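Packaging and Storage, Unit 4: Translucent Plastic Containers
Course handout for the May block

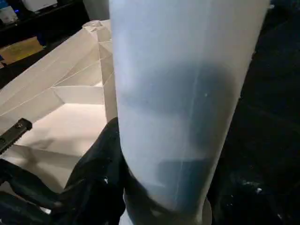
Dede Nartey asked after the last session why we spend a whole unit on frosted plastic when clear plastic lets you see what you have stored. Charito Barredo replied that she would pick frosted for anything kept on an open shelf, as it hides scratches and fingerprints better.

Both points come up in the reading. For this unit you need to know the following.

Translucent means that light passes through but is scattered on the way. A dark item behind or inside a frosted white wall shows as a blurred shadow. You can often tell that something is there, and sometimes its general outline, but you can't read a label through it. Put the label on the outside.

Wall and surface. A matte finish can be molded in or added later by sanding or coating. Look for seams and scratches by turning the cylinder slowly against a window. A fine vertical line may be either one. Run a fingernail across it before you write it down.

Shape. Cylinders roll and waste space in square bins. Stand them upright. Folded paper or cardboard forms keep their shape by their creases, so store them beside the plastic and never under it.

Exercise (70 minutes, in pairs)
Choose one frosted container from the Urnatby shelf. Place a dark object behind it at 10 mm, then at 55 mm, and sketch what you see each time. Note where the edges become too soft to draw.

Hand in sketches to Seidu Appiah with a written comment, 300 words at most.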